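Grolanau Kitchen Arm: Progress Report to the Trodura Fund
Reporting period to the end of December

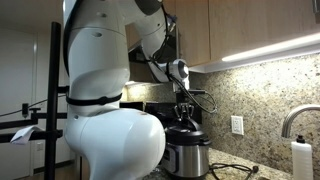

The main event of the period was the open afternoon at the Grolanau flat, which we had put down in the grant plan as our first public demonstration. We sent out 100 invitations and had 50 visitors, mostly home care staff and people from the Wihongi housing scheme. They came in small groups from 2pm.

Each group watched the arm work with the lid of an electric pressure cooker on the worktop. The cooker was kept unplugged all afternoon. Visitors asked about speed, noise and what would happen if someone reached across. We stopped the arm by hand for every group so they could see the answer to the last one.

Before the visit we logged 2,064 practice grasps against a target of 1,000. The extra runs were needed after we changed the finger pads — the old ones marked the lid handle. Cable routing is still not right. The cables run along the outside of the arm and the care staff were clear that they would not want that in a client's kitchen.

Comon has agreed to lend us a second flat with a narrower worktop. Moving the stand and fixing the arm there will take up most of the next period. We have not started on cupboard doors, which were due by now, and ask to move that item back by one quarter. Spending is within budget except for travel. A revised travel figure is in the finance sheet.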